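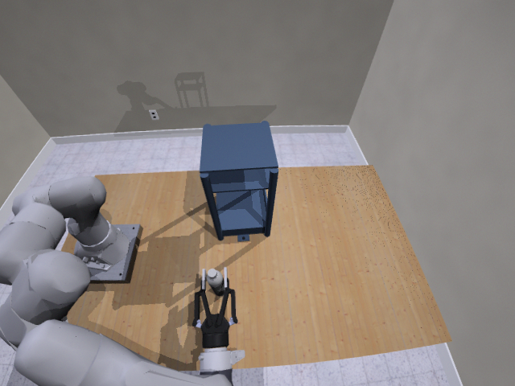
White bottle held over the wooden platform, dark blue two-tier shelf unit behind.

Brurkumbridge Community Hall Users Group
Minutes, September 23, 2025

Chair: Tania Howlader
Notes: Nilton Echeverri
Apologies: Paul (away till next month)

Opened late, still waiting on keys. Minutes from June taken as read. One fix – the playgroup pays by the term, not by the month. Accepted.

Storage room
Still a mess. Trestles stacked in front of the craft cupboard again, Tania had to move the lot to get to the urn. Agreed each group gets one labelled shelf and anything on the floor goes out to the shed. Choir not happy, they have the keyboard stand and nowhere to put it. Can stay behind the door for now. Revisit.

Kitchen
Drultier came out to look at the oven. Element gone, thermostat also on the way out. Quote is $1,000 for both, or replace the whole thing for $2,000 incl. removal of the old one. Long discussion. Tania for replacing, Nilton for repair and see how we go. Vote 5 to 2 for repair. Drultier to be told this week – Nilton.
Tea towels: please take them home and wash them. Sign to go back up.

Bookings
Numedia want the main hall for a staff training day, asking about projector and wifi. Projector fine, wifi is not. Offer them the hall at the normal rate and be upfront about the wifi. Tania to reply.
Clash between badminton and the seed swap. Badminton will start an hour later that night only.
Paper diary and online calendar dont match. Online one is the one that counts from now on.

Heating
Left on overnight twice. Timer switch suggested, Nilton to get a price. Meanwhile last group out checks the panel by the side door.

Car park
17 spaces once the lines are repainted, if the skip goes. Skip belongs to the roofers, Tania has rung, no answer. Will try agian. Pothole near the gate reported to council, ref number is in the folder.

Other business
Piano tuning – overdue, ask the choir to share the cost.
Spare key not returned by the yoga group. Nilton to chase.
Someone left a green casserole dish, on top of the fridge if it's yours.
Noticeboard glass cracked, leave til the new year.

Carried over: insurance renewal, gutter on the north side, hire rates.

Next meeting date to be set once Paul is back. Closed 8.50pm.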